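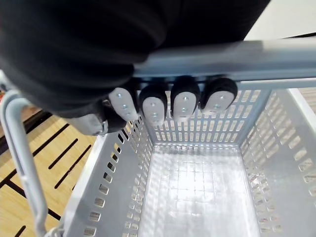

Every shopper at Umeo who was asked about the baskets had the same complaint, that the good ones go first and you end up with a cart you never wanted. I can see why! A hand basket is a small pleasure of grocery shopping, and I've spent the past few weeks getting far too interested in how they're made.

Take the slots. Rows of narrow openings all the way along a plastic wall keep the weight down, let you spot the lemons hiding under the bread, and make rinsing a quick job. Then there's the rim - broad and smooth is what I look for, something you can grab from above when the handles have flopped the wrong way (they always flop the wrong way).

Flestow, the little housewares store on Amar Street, sells plain gray ones for people to use at home, and the owners told me they moved 195 of them last year. Mine has been through potatoes, beach towels and one very muddy haul of leeks from the Oosthuizen farm stand. I hosed it off in the yard and hung it on the fence.

A second one now lives in the trunk of my car, packed straight from the checkout and carried right to the kitchen counter. My paper bags never made it up the stairs in the rain. In June I'm trying one as a planter for strawberries, with a layer of burlap inside to hold the soil.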